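The box for the Pridus two-wheel shopping cart says it glides over "any city surface." I have owned enough folding carts to doubt that, so I paid my $119 and used it for every errand I had in December.

First, the fold. Skostbridge, the company behind it, promises a flat fold in one move. I count a latch, a strap and a kick, and the strap ends up under the wheel unless you tuck it in. Folded, it fits behind my coat rack, sticking out a little.

The load rating is 50 pounds. I believe the metal would take it. The handle is another matter: with potatoes, cat litter and a case of seltzer in there, the grip flexed enough that I slowed down at curbs. The bag is decent. It has a drawstring top and one outside pocket that is too shallow for a phone.

Then the wheels, the whole selling point. They are hard, narrow and loud. On brick they chatter. On gravel you may as well carry the thing. The only place I'd call the ride smooth is big concrete slabs, the kind you get in front of office buildings, and even there you feel the joints.
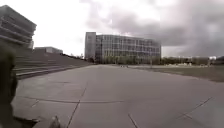 *By Zieliński | Home & Errands | Filed Sunday*

If your walk to the store is mostly paving like that, fine, the Pridus will do. Mine has a brick alley and a bad crossing at Hedthorpe, and by the second week I had gone back to my old cart with the rubber tires. It's heavier and ugly and has a rip in the bag.

Skostbridge sells softer replacement wheels separately. I think they should have come in the box at this price. I kept the bag and am trying it on the old frame.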